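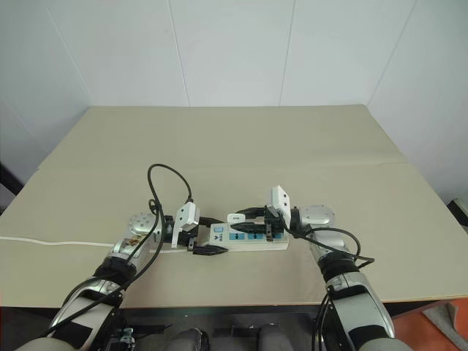
Two arms and a power strip, with a black plug held above the right side of the strip.

Lanstead 3: motion and contact planning for two-arm cells

Plugs are a wonderful way to find out how good your software is. They're small, the cord pulls on them from behind, and the last bit of travel needs a push in exactly the right direction. We've been working on Lanstead with jobs like that in mind from the first release, and version 3 is the one we've been itching to show people!

Lanstead is a planning and control package for pairs of arms that share a workspace. It runs on an ordinary Linux computer next to the cell, takes in your camera and joint data, and sends out joint targets for both arms on a single clock. You can use the whole thing or just the planner.

What's new in 3

Cord-aware planning. Earlier versions treated a held plug as a rigid lump and left the cord to luck. Lanstead 3 keeps a running model of the cord as a chain of up to 51 links and plans around it, so a loop lying over a forearm counts as part of the arm for clearance checks. You set the stiffness once per cord type, and the defaults are good enough to start with.

Socket finder. Give it one clear view of a strip and it returns a pose for every opening it can find, with a confidence score next to each. White strips on pale tables used to be our worst case (very little edge to go on), and the new finder works from the openings outward instead of from the housing. Bình Huỳnh wrote most of it and is already talking about round outlets for the August update.

Search on contact. When the prongs touch the face of the socket and don't go in, the arm starts a small spiral with a light, steady push. Radius, pitch and push force are all plain numbers in the task file. Change them while the cell is paused and the next attempt picks them up, no restart.

Shared holds. One arm can steady the strip while the other inserts. Lanstead works out which arm should hold and hands the job over if the reach runs short.

Task files

A task is a text file, and most are shorter than a page. You name the objects, the grasps you'll allow and the order of steps, and leave the rest open. The Gelent viewer comes with every license and shows both planned paths, the cord model and the predicted contact points before anything moves. Scrub back and forth, drag a grasp to a new spot, replan. It's the part of the package we use most ourselves.

Specs

Control rate: 300 Hz, both arms
Planner: up to 240 candidate paths per request
Cord model: up to 51 links per cord, two cords at once
Log buffer: 3000 events, then oldest out first
Inputs: joint states, one or more color or depth cameras, wrist force if you have it
Interfaces: Python, C++, command line
Included: Gelent viewer, Lưu calibration tool, sample tasks for plugs, caps and drawer pulls

Good to know before you order

Search on contact works best with wrist force sensing. Without it, Lanstead estimates force from motor current, and the spiral runs slower. Very soft cords (thin earphone wire, for instance) can still fool the model. Calibrate again with Lưu after moving a camera, even a little.

Licenses are per cell, and updates within version 3 are included. Owners of version 2 can bring their task files across with the converter, which marks any step it wants you to check by hand.

Lanstead is made by Climutis. Page updated Mon 24 June.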